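Week 3 handout: reading a spec sheet for a driving kit

14 shares | 3 comments

Bring this to the Thursday tutorial along with your own marked-up copy of the Lilberg brochure. If you lost the brochure there are spares in the tray outside the lab.

Last week we covered the levels of driving automation and who is supposed to be paying attention at each one. This week we look at a thing you can buy. Lilberg is an add-on lane-keeping kit sold by Hullatano for vans and older cars. You get a camera for the windshield, a processing box that goes under the seat, and a steering motor that clamps to the column. The price is $1815 before fitting. Fitting is extra and the brochure won't say how much, which should be the first thing you underline.

Hullatano calls it "hands-ready automation". I have read that phrase many times and still can't tell you what my hands are meant to be doing. The owner's manual is clearer. On page 17 it says the driver must hold the wheel at all times and is responsible for steering. So the manual describes a driver aid and the brochure describes something a good deal closer to a chauffeur. When two documents from one company disagree, the one written by the lawyers is usually the one to believe.

What the kit claims to do

Finds the lane markings ahead and works out where the vehicle sits between them. Applies a small turning force to keep it there. Beeps when it loses the markings. Slows the vehicle? No. Several of you wrote that it brakes in the week 2 exercise. It has no connection to the brakes at all. The drawing on the front of the brochure shows a van stopping behind a truck and I suspect that's where the idea came from.

The headline number is a lane detection range of 250 metres. Notes on that number:

It has no conditions attached. Range in what light, on what surface, with what sort of paint? A range without conditions is a best day.

"Detection" isn't defined. Seeing some paint a long way off is one job. Knowing the position of the lane edge well enough to steer by it is another, and it's much harder.

Far range matters less than they'd like you to think. Most of the steering decision comes from the road close to the vehicle, where the markings are big. A long range helps with smoothness and with curves, and it looks good in bold type.

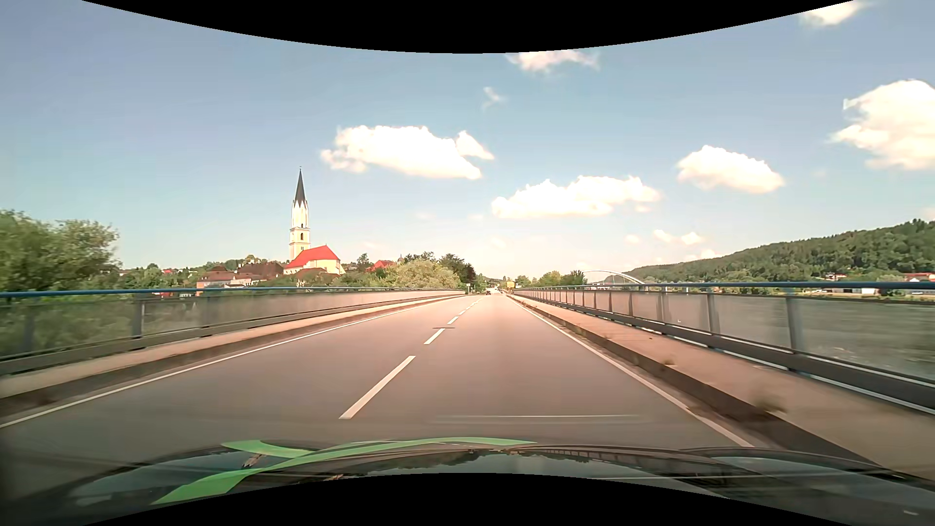

Lane finding is treated in the brochure as a solved problem, and on a straight road with fresh paint it nearly is. The trouble is in how fast the useful information runs out. A marking that is ten pixels wide near the hood may be one pixel wide further on, and the software is then fitting a curve to almost nothing. Look at the broken centre line on this bridge. The nearest dash is long and thick, the second is shorter, the third small, the fourth tiny, and past that they run together. Just beyond the second dash there's a dark, flat oval on the line itself, a cover or a patch, and a lane finder has to decide that it is neither a gap in the paint nor something to steer around. The solid edge lines are a much better bet, since they carry on without a break to the horizon. But the bridge has other long straight things running the same way: the curb faces, the walkways, the lower beams of the railings. A line finder that only looks for strong straight edges will find all of those too. Ask the seller how the kit tells paint from a curb. I did, by email, and was sent the brochure.

Glass is the next problem. Anything mounted behind a windshield sees the road plus whatever the windshield is doing. There's a thin pale streak across the asphalt just above the hood in that same view, and it looks like a reflection. It runs across the road, so a lane finder should be able to throw it out. Tilt a streak like that and I'm less sure. The Lilberg fitting guide gives half a sentence to glare ("avoid excessive dashboard items") and nothing to rain, road salt or a chipped windshield. For a product sold here, where the paint spends a good part of the winter under slush, I'd call that a hole.

The supporting evidence

Hullatano cites one outside report, from a testing service called Pornilell. Read who paid for it. The small print says "prepared for Hullatano", so it's outside the company in the sense that a caterer is outside the wedding. That doesn't make it false. The testing was all done on the closed loop at Siregar, in daylight, on dry pavement, with markings repainted the month before. The report says so plainly, to its credit. The brochure quotes the success rate and leaves the rest out.

The report also counts a run as a success if the vehicle stayed in its lane, including runs where the driver corrected the steering. I went through the method section twice to be certain. If the person steers and the machine gets the mark, we haven't learned much about the machine.

Things I would accept as evidence: logs from ordinary roads with every driver correction marked, results split by weather and light, and the number of times it beeped when nothing was wrong. False alarms get a product switched off within a week, and a kit in the off position has a detection range of zero.

In fairness

The steering motor is weak on purpose and you can overpower it with one hand. I tried it on the bench unit and that part is good, sensible design. The wiring is tidy. The beep is horrible, as it should be.

For Thursday

Mark every claim in the brochure as measured, implied or decorative. Write one test for the detection claim that could be failed. Be ready to say whether you'd fit the kit to a delivery van you didn't drive yourself.

3 comments

The brochure PDF on the course page is the old version, it doesn't have the price in it. Can you put the new one up?

I drive a van for work and we trialled something like this (different maker). Fine on the highway, useless in roadwork where they'd left the old lines showing under the new ones. Maybe worth adding to the list.

Is "decorative" going to be on the midterm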